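Printed duvet cover goes stiff and the print cracks after washing, what am I doing wrong?

Asked on June 24, 2018 by kornano_flat
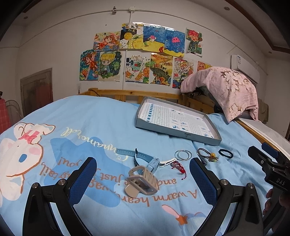

The problem

Hello to all. I write from Kodov, so please excuse my English. My daughter has a light blue cover for her bed with a big Cinnamoroll print, and also some writing on it. She loves this one and wants no other. I have a second one of the same kind of cloth for her cousin, who sleeps here in summer, and this second one has already been spoiled by me. The big white part of the print became stiff like a paper and then there came fine cracks, as in old paint. I do not want that the same happens with the first one.

What I did with the spoiled one: I washed it at 60 degrees with normal powder, with a spoon of oxygen bleach in it, and I used softener. Then it went into the dryer on the cupboard setting. Two times I ironed it, from the front, without steam. This was perhaps eight or nine washes all together. The label inside says 40 degrees, but my mother always told me that bedding must be washed at 60, or the mites stay alive, and my daughter has a small allergy against dust.

Our water here is very hard. The paper from the water company says 27 on their scale and they call this "very hard" also. The machine is a Trummer 402, eleven years old, and the short programmes do not rinse very well in my opinion.

So my questions are: can I wash lower and still have it clean enough for the allergy? Is it the heat, the iron or the powder which makes the cracks? And can the stiff one be saved, or shall I make pillowcases from the back side?

Thank you in advance for any help.

Answer 1

I worked some years in a laundry for small hotels, and we had often children's bedding from guest houses. It is a long time ago, but prints have not changed so much.

First, you must find out which kind of print you have. Put your finger on the coloured part. If you feel a layer which lies on top of the cloth, like thin rubber, then it is a print that does not like heat. If you feel only cloth, the colour is inside the fibres and it will survive nearly everything. From what you tell about cracks, your spoiled one was the rubber kind, at least in the big white part. Large areas are always worse than small letters, as they have to bend more.

The iron from the front is the worst thing in your list. The layer becomes soft under the iron, it pulls a little together, and when it cools it is harder than before. After this it can only crack. The dryer does the same but slower. The 60 degrees is also not good, but I think that with only the washing you would have seen it much later.

What I would do with the good one:

Close all buttons and turn it inside out, so the print does not rub on the drum. Wash at 40, with liquid for coloured things, and leave the bleach away. Do not fill the drum more than half with such a big piece. Give one extra rinse, with your water you need it. Spin at 800 or less. Hang it over two lines if you have the place, still inside out, and not in the full sun. If it must be ironed, then from the back, on low, with a tea towel under it so that the print does not stick on the board cover.

Softener I would not use. It leaves a film on the print and this makes it sticky first and dull after. Half a cup of white vinegar in the last rinse is good against hard water, but do not do it in every wash, the rubber parts in an old machine do not like it.

About the mites. The heat of 60 kills them, this is true. But at 40 most of what makes the nose run goes out with the water, when you rinse enough. You can wash the sheet and the pillowcase at 60, if they are plain and the label allows it, and only the printed cover at 40. If the allergy is strong, please ask the doctor about a closed cover for the mattress. We bought ours in the shop in Terimum and it helped my son more than any washing temperature.

The spoiled one cannot be saved, I am sorry. I have tried with a warm iron and baking paper to press the cracks together. It looked good for one day and after the next wash it was the same again, even a bit worse. Your idea with the pillowcases is good. You get 3 normal ones from a single cover, if the back is plain and you cut carefully.

Answer 2

just dont iron it. who irons kids bedding

Answer 3

I agree with the first answer, only to the powder I want to add something. Powder is not always bad, but with hard water you have to dose it for the hardness which stands on the box. With too little powder, the lime stays in the cloth and then everything feels stiff, also the parts with no print. So maybe you have two problems at the same time. Touch the back side. If this is stiff too, run it once at 40 with a spoon of citric acid and nothing else in the machine, and see if the cloth gets softer. The cracks will stay of course.

Clean also the filter of the Trummer. I had an older model from them and the water stood in it after every short programme.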